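¿Merece la pena empezar Wovlow ahora o espero a la próxima expansión?
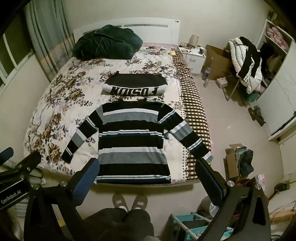
El dormitorio, con la manta verde en el cabecero.

Publicado el 2019-07-14 en Juegos en línea > Mundo abierto

kedska_norte

¡Hola a todos! Llevo toda la semana viendo vídeos de Wovlow y estoy a punto de lanzarme, pero tengo varias dudas y en el foro oficial todo está en inglés. Vengo de juegos de disparos por misiones, de esos de entrar, limpiar el mapa y salir, y lo que me llama de este es la zona abierta de Restcombe, la de los acantilados. En los vídeos se ve enorme y me muero de ganas de recorrerla.

Lo que no entiendo es cuánto hay que jugar antes de poder entrar. En un sitio leí que hace falta terminar la campaña completa y en otro que basta con llegar al nivel 13. También me preocupa el dinero del juego: la montura básica cuesta 2000 cobres y no sé si eso se junta en una tarde o en un mes. Y por último, ¿se puede disfrutar en solitario? Juego a ratos sueltos, casi siempre de noche, y no quiero depender de un clan con horarios.

Juego en PC con mando, por si importa. ¡Gracias de antemano!

tejon_lunar

¡Empieza ya, no esperes! Te envidio un poco, porque la primera vez que se abre la puerta de Restcombe y sales al valle es de lo mejor que he vivido en un juego gratuito.

Lo del nivel 13 es correcto, lo de la campaña completa era antes. Con el parche de primavera lo cambiaron y ahora solo te piden el nivel y haber hecho la misión "El farero", que te da el barquero del puerto. Ojo, que si no hablas con él la misión no aparece en el diario y puedes pasarte horas dando vueltas (a mí me pasó, dos noches enteras). Subir hasta ahí me llevó un fin de semana largo jugando tranquilo y parándome a mirarlo todo.

Con los cobres, paciencia al principio. No vendas el mineral azul, aunque el mercader te lo pague bien, porque luego lo necesitas para la primera mejora del arco y te va a tocar comprarlo al triple. Lo que sí puedes vender sin miedo son las pieles y los peces pequeños. Haz los contratos de caza del tablón de Kedska, los de la fila de abajo: pagan 311 cobres cada uno, son cortos y se renuevan todos los días. Con siete ya tienes la montura y todavía te sobra para flechas. ¡Y la montura cambia el juego por completo! El mapa deja de parecer un castigo y empiezas a ver cuevas y ruinas por todas partes.

En solitario va de maravilla hasta la zona norte. Las cacerías nocturnas escalan según la gente que haya, así que si vas tú solo el monstruo tiene menos vida. Yo he hecho casi todas así y solo se me resiste el gigante del pantano, que regenera más deprisa de lo que yo pego.

Sobre el mando: entra en opciones y baja la zona muerta del stick derecho. Viene altísima y apuntar con el arco se hace pesadísimo. También te recomiendo pasar el gancho al gatillo izquierdo, que por defecto está en un sitio rarísimo.

Si te animas, elige el faro como punto de reaparición. Al amanecer, hora del juego, suele haber gente pescando en el muelle y casi siempre alguien te echa una mano con la primera cacería.

rodamonte

Buen juego. A mí me iba a tirones en Restcombe hasta que quité la hierba densa.

abeto_77

Coincido en casi todo con tejon_lunar, pero añado una cosa sobre las armas. No te gastes nada en la ballesta inicial. Guarda los materiales para el rifle Jelínek, cuyo plano cae en las cacerías nocturnas a partir de la segunda fase. El mío tardó bastante en salir y aun así lo volvería a hacer encantado, ¡qué sonido tiene ese rifle! Ahora mismo llevo más de 1454 bajas con él y sigue siendo mi favorito para los enemigos voladores.

En cuanto a la expansión, dicen que añade otra región al sur, pero para llegar a ella habrá que tener reputación con los pescadores, y esa se gana en Restcombe. Todo lo que hagas ahora te va a servir. Hazte primero los encargos del muelle, que dan reputación doble los domingos.

kedska_norte

¡Muchísimas gracias! Ya lo estoy descargando. Esta noche busco al barquero y lo primero que toco es lo del mando.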